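Todis fingertip pads, second set: a review

Tue 6 August

I bought these for the arm on our laundry cell, the one that opens the washer, loads it and shuts the door again. The old Estex pads went shiny by May and the arm started dropping shirts on the way to the drum. I have now run 751 cycles on the Todis set and I love them!

Fitting took nine minutes per finger. Clean the seat with alcohol, press the pad on from the tip down, then redo the zero on the gripper (don't skip it, mine was off by a hair and squeezed too hard). I also taught the door position again – a fresh pad changes where the finger meets the latch side.

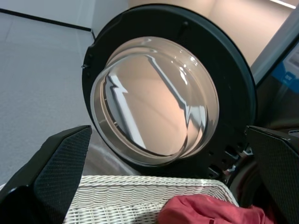 Karpenko wrote back that their shop re-zeros every 600 cycles as well as after a pad change, and that towels wear the tips much faster than shirts do. So I've put a 600 reminder in the log, and I check the tips with a flashlight on towel days.

My one gripe is the pack. You get two pads and no spare, and the leaflet is tiny. Still, the grip on thin fabric is wonderful, and wiping them down takes a minute – I'd buy them again tomorrow.

Related reviews
Kulach wrist cable sleeve
Estex pads after 128 cycles
Zeroing a gripper without the jig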